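Saturday, evening

The day was given to the toys of the children's section, a task deferred since the move from Carrillo. The work began shortly after breakfast and continued, with one interruption, until the light went.

The principle adopted last month remains in force. Building blocks are to be kept by color and not by set, as the sets can no longer be reconstructed. The register received from the Fumier branch lists 2,367 pieces across all boxes. I did not attempt to verify it. Green is assigned to the left compartment of the white organizer, red to the middle, and blue to the right.
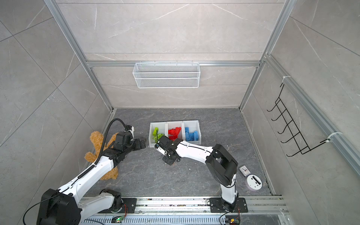 The teddy bear is recorded under soft toys and will go to the upper shelf in the reading corner once its entry has been completed. The entry requires a note on the condition of the seams, which I have left for Monday. I am also to decide whether the small clock belongs with teaching materials or with household items. The Gultix catalog offers no guidance on the matter -- its headings stop at "general play."

A letter from Visevico arrived before noon. They are prepared to supply 200 printed labels, with delivery in November, provided that the wording is settled beforehand. I drafted the wording over lunch and reduced it to the name of the color. The earlier draft included the name of the section, and this proved too long for the front of a compartment.

The blocks occupied the greater part of the afternoon. Green and red pieces call for the most patience, having been stored together for years.

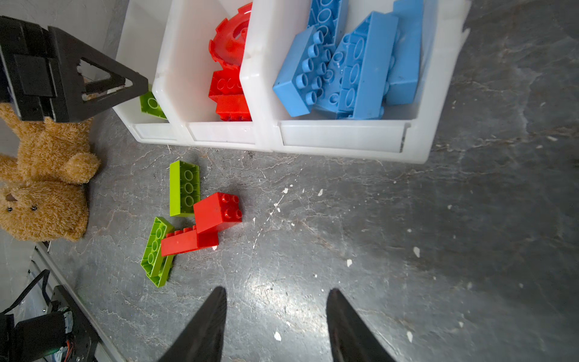
The red curved piece with the notched teeth presents a difficulty. By color it belongs with the red blocks; by kind it should be held with the gears, if a container for gears is ever approved. It remains with the red for the present, and I have entered it in the register accordingly.

I allowed 90 minutes for the written record and used all of them. The puzzles are to be taken up next.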